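Wissenschaftliche Mitarbeiterin / wissenschaftlicher Mitarbeiter (m/w/d) im Projekt Anine
Handgeführte Greifer, Demonstrationsdaten und Verschleiß

Costache-Institut für Handhabungstechnik, Standort Skendton
Bewerbungsschluss: 19. Februar 2021
Befristung: zwei Jahre, Vollzeit, Teilzeit möglich

Am Costache-Institut ist in der Arbeitsgruppe Greifen und Lernen die oben genannte Stelle zu besetzen. Dienstort ist Skendton. Ein Teil der Versuche läuft in der Halle in Grorkdale, die mit der Regionalbahn erreichbar ist. Fahrtkosten zwischen den beiden Standorten werden erstattet.

Worum es geht

Im Projekt Anine nehmen Menschen mit einem handgeführten Greifer Alltagshandgriffe auf: Gegenstände anheben, umsetzen, einräumen, aufrichten. Am Greifer sitzt eine Kamera. Aus ihren Bildern und der Öffnungsweite der Finger lernt eine Steuerung, die anschließend auf einem Roboterarm mit baugleichen Fingern läuft. Das Verfahren ist nicht neu und wird von mehreren Gruppen verwendet. Unser Beitrag liegt bei einer Frage, die in den Veröffentlichungen meist in einem Nebensatz abgehandelt wird: Was geschieht mit den Daten, wenn sich die Finger während der Aufnahme verändern?

Anlass war ein Ergebnis aus der ersten Projektphase. Wir hatten für eine Greifaufgabe 400 Demonstrationen mit demselben Fingerpaar aufgenommen und die Steuerung einmal mit der früheren und einmal mit der späteren Hälfte trainiert. Auf dem Arm mit neuen Fingern schnitt die zweite Variante deutlich schlechter ab, vor allem bei glatten und flachen Gegenständen. Unsere Deutung ist, dass die Aufnehmenden den nachlassenden Halt ausgleichen. Sie setzen tiefer an, schließen weiter und heben langsamer. Die Steuerung übernimmt diese Gewohnheit und wendet sie auch dort an, wo sie stört. Dazu kommt, dass die Finger in jedem Kamerabild zu sehen sind und ein ausgefranster Belag anders aussieht als ein glatter. Welcher der beiden Einflüsse überwiegt, wissen wir noch nicht. Das soll auf dieser Stelle geklärt werden.

Eine zweite Versuchsreihe mit nochmals 400 Demonstrationen liegt als Rohmaterial vor. Bei ihr wurden die Beläge in festen Abständen gewechselt und jeweils vorher und nachher fotografiert. Ausgewertet ist sie bisher nur zu einem kleinen Teil.

Ihre Aufgaben

Sie planen Vergleichsaufnahmen mit neuen, eingelaufenen und stark abgenutzten Belägen und führen sie mit studentischen Hilfskräften durch.
Sie werten die vorhandene zweite Reihe aus und entwickeln ein Maß für den Zustand der Greifflächen, das sich aus den Kamerabildern selbst gewinnen lässt.
Sie trennen den sichtbaren vom mechanischen Einfluss, zum Beispiel durch Abdecken oder Austauschen der Fingerregion im Bild bei gleichbleibender Bewegung.
Sie trainieren Steuerungen und prüfen sie auf dem Arm in Grorkdale. Die Prüfprotokolle führen Sie selbst.
Sie wirken an der Überarbeitung der Finger mit. Die Beläge sind derzeit geklebt, und mit der Klebung sind wir unzufrieden. Ob künftig geschraubt, geklemmt oder gegossen wird, ist offen.
Sie schreiben an gemeinsamen Veröffentlichungen mit und bereiten die Daten zur Weitergabe vor.

Lehre ist mit der Stelle nicht verbunden. Wer möchte, kann Abschlussarbeiten mitbetreuen. Eine Promotion ist möglich und wird unterstützt, sie ist aber keine Bedingung.

Zum Arbeitsalltag

Ein großer Teil der Arbeit ist Handarbeit am Tisch. Vor jeder Aufnahmereihe werden die Finger montiert, die Öffnungsweite wird kalibriert, der Tisch wird abgewischt, und es werden ein paar Leeraufnahmen ohne Gegenstand gemacht. Diese Leeraufnahmen sind für uns wichtig, denn an ihnen lässt sich der Zustand der Beläge ohne Verdeckung beurteilen. Erst danach kommen die Gegenstände dazu. Eine Reihe dauert einen halben Tag, die Durchsicht am Rechner noch einmal so lange. Wer ausschließlich programmieren möchte, wird auf dieser Stelle nicht zufrieden sein.

Gerechnet wird auf einem eigenen Rechner im Nebenraum, für längere Trainings steht der Cluster des Instituts zur Verfügung. Die Warteschlange ist erträglich, vor Konferenzfristen allerdings lang. Die Werkstatt in Skendton druckt und fräst Kleinteile meist innerhalb weniger Tage. Finger, Halterungen und Gewindeeinsätze bauen wir selbst zusammen – Lötkolben und Innensechskant liegen bei uns auf dem Schreibtisch.

Die Arbeitsgruppe besteht derzeit aus 7 Personen mit Abschlüssen in Maschinenbau, Informatik und Psychologie. Arbeitssprache ist Deutsch, Veröffentlichungen und ein Teil der Besprechungen sind auf Englisch.

Ihr Profil

Sie haben ein abgeschlossenes Masterstudium in Robotik, Maschinenbau, Informatik, Mechatronik oder einem verwandten Fach. Wenn der Abschluss bis zum Dienstantritt im Oktober vorliegt, genügt das.
Sie programmieren sicher in Python und haben schon einmal ein neuronales Netz auf eigenen Daten trainiert, also auf Daten, deren Fehler Sie selbst suchen mussten.
Sie können einen Versuch so anlegen, dass am Ende eine Aussage möglich ist. Kenntnisse in Versuchsplanung und Statistik sind uns wichtiger als Erfahrung mit einem bestimmten Roboterarm.
Sie arbeiten sorgfältig mit den Händen und dokumentieren auch das, was nicht funktioniert hat.

Von Vorteil sind Kenntnisse in Kamerakalibrierung, Reibungsmessung, Kleb- oder Elastomertechnik. Nichts davon wird vorausgesetzt. Bitte bewerben Sie sich auch dann, wenn Sie einzelne Punkte nicht erfüllen, und schreiben Sie kurz dazu, wie Sie die Lücke schließen würden.

Was wir bieten

Die Vergütung richtet sich nach dem Haustarif des Instituts und hängt von Abschluss und Berufserfahrung ab. Die Arbeitszeit ist gleitend, Auswertung und Schreiben sind auch von zu Hause möglich. Für die Aufnahmen und die Prüfungen auf dem Arm müssen Sie vor Ort sein. Das Projekt trägt die Teilnahme an Fachtagungen, sofern dort ein eigener Beitrag angenommen ist. Eine Verlängerung über die genannte Laufzeit hinaus wird angestrebt, zusagen können wir sie nicht.

Das Institut stellt Menschen mit Schwerbehinderung bei gleicher Eignung bevorzugt ein. Die Arbeitsplätze in Skendton sind stufenlos zugänglich. In Grorkdale gilt das für die Halle, nicht für die Büros im Obergeschoss – ein Ausweichplatz im Erdgeschoss lässt sich einrichten.

Bewerbung

Bitte reichen Sie über das Bewerbungsportal des Instituts ein:

Anschreiben von höchstens einer Seite
Lebenslauf ohne Foto
Zeugnisse
eine eigene schriftliche Arbeit oder ein Stück Code, das Sie überwiegend selbst verfasst haben
einen kurzen Absatz dazu, wie Sie den sichtbaren vom mechanischen Einfluss der Belagabnutzung trennen würden

Der Absatz muss keine fertige Lösung enthalten. Wir möchten sehen, welche Störgrößen Ihnen einfallen und welche Sie für vernachlässigbar halten. Halbe Ideen sind willkommen, wenn sie als solche gekennzeichnet sind.

Unvollständige Unterlagen fordern wir einmal nach. Die Gespräche finden per Video statt, ein Besuch in der Halle wird im Anschluss angeboten. Reisekosten für diesen Besuch können wir erstatten, wenn sie vorher abgestimmt wurden. Unterlagen nicht berücksichtigter Bewerbungen werden nach Abschluss des Verfahrens gelöscht.

Fachliche Rückfragen richten Sie bitte mit dem Betreff Anine an das Sekretariat der Arbeitsgruppe, es leitet sie weiter. Einen Auszug aus den Rohdaten samt Beschreibung des Dateiformats schicken wir auf Anfrage gern vorab zu. Die Leeraufnahmen liegen dort im ersten Ordner, die ausgefransten Innenseiten der Greifflächen sind darin gut zu erkennen.
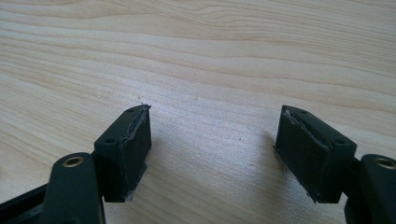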